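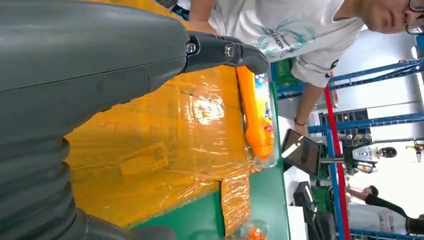
Figure 4. Items on the green table: a cardboard box in yellow-orange film and an orange bottle lying on its side.

4.2 What the wrapping does to the packing

I came into this part of the study thinking that size would explain nearly everything. Big things are awkward, small things go in the gaps, and that would be my whole section! Malcolm Stockdale, who had packed for Hiltdale for years before he joined us, told me in July that I was going to be wrong, and he was very nice about it afterward.

The trouble started with the film. A box wrapped in shiny film (Figure 4) has the same corners as a bare one, so on our packing sheets we first put both under "rigid, square." But the film creases, and where it bunches up at the end you get a loose tab of the stuff that wants to go somewhere. Our packers kept stopping to deal with it. Some folded the tab under, some pressed it flat with a thumb and hoped, and one person turned the whole box around so the tab faced the inside of the carton. I hadn't left a column for any of that, so for the first week it all went into the notes margin in my terrible handwriting.

Across the full set we logged 949 placements, and 29 of them were taken back out and done again purely over a tab or a fold. That's a small share, I know. Still, those 29 took up a silly amount of time, and Mairéad Horgan and I ended up watching them over and over, mostly arguing about when a "fold" begins. We settled on the moment a hand touches the film anywhere other than the sides of the box. It isn't perfect (people fidget) but we both got the same answers with it, which is more than I can say for our first three tries.

Bottles were the other surprise. I had them down as an upright item, the way you'd see them on a shelf, and our sheet had a little drawing to match. Plenty of them spent their table time lying down, and a bottle on its side asks for a different decision: do you stand it up first, or pack it long and low next to a box? We split the old bottle code in two from the Prilance batch onward and went back over the Pearce batch to match.

The green tabletop was the same all the way through. We did try a white one early on and I disliked it right away, mainly for the glare coming back off the wrapping. Those trial runs are left out of the counts here.

One thing I'd do differently is log the film before the packing starts, with a plain note on whether there is a loose tab and which way it faces. We only began doing that partway in, so the early Pearce sheets have blanks in that column, and I have left them blank in Table 3.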